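Section 4: Setting up and running the utensil stand task

Okay, you've got both grippers charged and zeroed (if you haven't, go back to Section 3, I'll wait). This is the task most new club members start on, and it's my favorite one by a mile. You pick up a kitchen utensil, pass it from one gripper to the other if you need to, and hang it on the stand. Sounds easy! My first evening on it I got so frustrated that Lieselotte Hinrichs had to send me out for a walk.

4.1 Lay out the table

1. Put the white stand toward the back of the table, a bit right of center. The round base should sit flat on the wood.

2. Turn the hub at the top so one hook faces you. Facing you is plenty, don't fuss over it.

3. Lay one utensil flat, handle end toward the stand. Check which end has the hanging loop or hook, because that's the end that has to finish up high.

4. Open the grippers and bring them in low over the wood. Stop there and start the recording in Tristero.

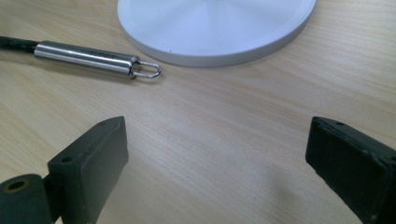 Fig. 4-1. Gripper open over the table, handle and hanging loop ahead, white disc behind.

Note: Keep the tips a finger's width off the table while you're lining up. I like to rest my elbows on my ribs for this part (it looks silly, it helps a lot).

4.2 Pick up and pass

5. Close one gripper on the handle, fairly near the hook end. Squeeze slowly. If the utensil spins, let go and start the pick again.

6. Lift it just enough to clear the table and bring the other gripper in from the side. You can steady the head with it or take over the hold completely, whichever feels better to you.

7. Look at the stand before you move toward it. Really look! Everybody stares at the utensil and then bumps the pole with a jaw.

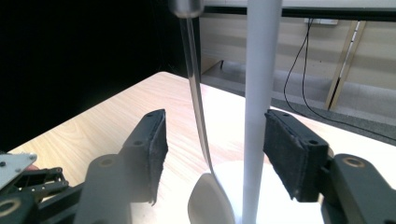

When you come in close, go straight in from the front with the jaws open and keep the pole between them. I call this the Kleinschmidt approach in my notes, after our lab room, and the name has sort of stuck. Practice it with nothing in the grippers until you can do it without touching anything, then try it with the utensil.

Caution: Watch your cables. Let them hang behind your hands with some slack, and never wrap one around your wrist to get it out of the way. Roswitha Oltmanns replaced two connectors in August and would love not to do a third.

Caution: If a pad starts to lift, stop and tell whoever is running the session. Don't press it back down and carry on, as the next grip may slip.

4.3 Hang it up

8. Raise the hook end first and let the head hang low. The handle should slope up toward the stand.

9. Bring the end of the handle over the hook, lower it, and wait a second before you open the jaw. I still rush this one, so do as I say and all that.

10. Back both grippers away, hold still, and stop the recording.

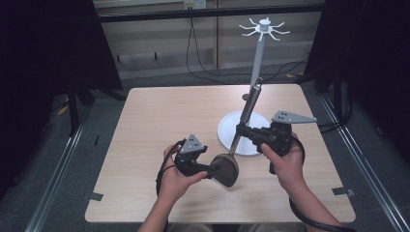 Fig. 4-2. Spatula held between the two grippers, handle angled up toward the stand.

4.4 Saving your run

Name the run in Tristero with your initials and the utensil, then hit Save. Keep the fumbled ones too, and tag them "retry". We have 1,594 runs in the Brirnden folder so far and 132 of them carry that tag (more than a few are mine). If Save is grayed out, the recording is still going, so press Stop again and give it a moment.

Swap utensils after each good run and go back to step 3. Leave the stand where it is until the person running the session asks you to shift it.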